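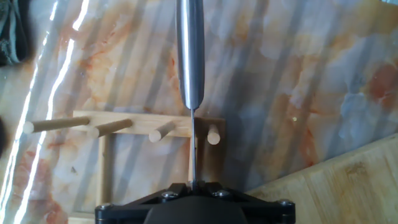
Figure 7.1 A stainless steel kitchen knife, with the blade seen almost edge-on.

Chapter 7
Steel That Does Not Rust

15th September
By Aoife Foley

Most students who open this book have used stainless steel many times before breakfast. They stirred their coffee with it, cut bread with it, and rinsed it under the tap. Very few of them have asked why a fork can stay in a wet sink all night and be bright in the morning, while a nail left in the garden turns brown. In this chapter we try to answer this question in a way that needs only the chemistry of Chapter 3.

Iron reacts with oxygen and water, and the product is rust. Rust takes more space than the iron it came from, so it swells, cracks and falls off in flakes. Under each flake there is fresh metal, and the reaction continues. An iron gate in a rainy town can lose its lower hinges in this manner while the upper part still looks healthy under its paint.

Chromium changes the behavior of the steel. When enough of it is mixed into the iron, it reacts with oxygen before the iron can, and it makes a layer of chromium oxide on the surface. The layer is far too thin to see. It does not flake, and it holds to the metal below. If you scratch it, the exposed chromium meets the air and the layer closes again. We call such a layer passive, and the process is called passivation. You will meet both words often, so please learn them now.

The name "stainless" promises a little too much. Salt is the usual enemy. Chloride ions can break the passive layer in small spots, and if oxygen cannot reach the spot, the repair fails and a pit begins to grow. For this reason a pan with salty water should not stand for days, and a boat fitting needs a different grade from a soup spoon.

Knives are a special case, and we shall return to them in Section 7.4. A spoon has only to be clean and strong. A blade must also be hard, or its edge will bend and become dull. Hardness asks for carbon, but carbon likes to join with chromium and take it away from the surface. The steelmaker must therefore find a balance. This is why some cutlery blades show small brown spots after washing while the spoons from the same drawer show none.

When I was a student I spent one January in the small works of Keane, in the valley town of Grarach, where table blades were hardened in batches of 165. The foreman rejected 20 of them on my first morning. I could see nothing wrong with them. He broke one in a vise and showed me the gray grain inside, which was coarse like sugar, and he told me that the furnace had been too hot. I have kept the 2 pieces on my desk since then, and I will use them as our example when we discuss heat treatment.

Before you begin Section 7.1, revise the table of oxides in Chapter 3 and be sure you can explain the difference between a mixture and a compound. The first exercise asks you to leave an iron nail and a stainless screw in salt water for one week. Start it today, as the results are needed in Section 7.2.

Related chapters
Chapter 3: Metals and Their Oxides
Chapter 6: Carbon in Iron
Chapter 8: Copper, Brass and Bronze

Copyright Varnier Press | Contact the publisher | Back to top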